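Outdoor timer box for string lights and a pond pump, how do I lay this out?

Peninah Kashindye
Posted 2023-10-20

Hi all! We moved into our place in Stenmont last September and I have finally gotten to the fun part, the back garden. There's a small pond (two goldfish came with the house), a cedar arbor, and one outdoor outlet on the back wall of the garage with a flip cover. I'd like to run the pond pump, some string lights on the arbor, and maybe a low path light or two, all on timers. The run from the garage to the far side of the arbor is 41 feet.

Right now I have an extension cord going through the hostas and a plug-in timer sitting under an upside-down flower pot. My mother-in-law saw it and said a word I won't repeat. So I want to do this right, with a real weatherproof box. I've never wired anything, but I'm handy with a drill and I love a project. What would you do?

Struan Gillies

Oh, you're going to enjoy this one! I did almost the same setup three summers ago and I still go out most evenings just to watch it click on.

First thing, before you buy any box: press the TEST button on the outlet in the garage wall. If it has no TEST button, find out whether there's a GFCI breaker in the panel feeding it. If there's neither one, stop and get that fixed by an electrician. A pump in water on an unprotected outlet is the one part of this I would never fool around with.

Once that's settled you have two ways to go. The easy way is a plug-in box, the kind that just closes around a power strip and timer and has rubber gaps where the cords come out. They're great for a season of holiday lights. The nicer way is a hinged enclosure mounted on a post, with a proper outlet inside, fed by buried cable. It costs more and you'll likely need a permit, but you get to take the extension cord back inside for good.

For the nicer way, get a lid with a window in it. I can't say enough good things about the window! You can check the timer in the rain without opening anything. Mine has a solid lid and I regret it every time it pours.

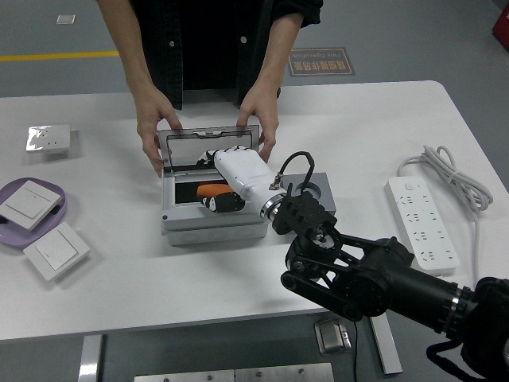 Can the box go right on the arbor post, or should it have its own post?

The arbor is fine as long as the post is solid and the box stays well back from the pond. I'd put it on the side facing the house, at chest height, so you aren't kneeling in the mulch to change the timer. Check your local rule on distance from water before you pick the post, because it varies and the inspector will measure it.

A few more things I learned as I went:

Bring cables in through the bottom of the box, never the top. Water runs down a cable and straight through a top entry.

Leave a drip loop on anything that hangs.

Buy a bigger box than you think you need. Timer plugs are fat and they always cover the outlet next door. I bought a small one, swore at it for a weekend, and gave it to my neighbor.

Label the plugs. A bit of tape that says PUMP saves the fish when somebody decides to switch off the lights.

And for the path lights, consider low voltage! A little transformer in the box, thin cable tucked under the mulch, and you can move the lights whenever you change your mind about the planting. I've moved mine so many times.

Melur Ngui

Agree with Struan on nearly all of it. One thing I'd add is not to put the pump on a timer at all. Goldfish want the water moving overnight, especially in warm weather, when the oxygen gets low. Put the lights on the timer and leave the pump running on the outlet beside it. A small pond pump doesn't use much power anyway. Ours is rated 200 gallons an hour and I've never noticed it on the bill.

Also, call the utility locating service before you dig. It's free in most places and they come and spray paint your lawn in cheerful colors. We had a gas line exactly where I wanted my trench, so I went the long way behind the compost and it worked out fine.

If you end up in the holiday aisle anyway, warm white on cedar looks gorgeous. Get the dimmable ones!

Mwangi Mbwambo

just use a solar pump

Peninah Kashindye

Thank you, this is so helpful! I pressed the TEST button and it clicked off, and RESET brought it back, so that's a good start. I'm leaving the pump off the timer like Melur said and calling about the dig on Monday. Mwangi, I did look at solar but the pond is in shade until the afternoon. Flower pot is retired as of tonight. Will report back when there are lights!

Contact us | Copyright Cusberg Home and Garden Help | Back to top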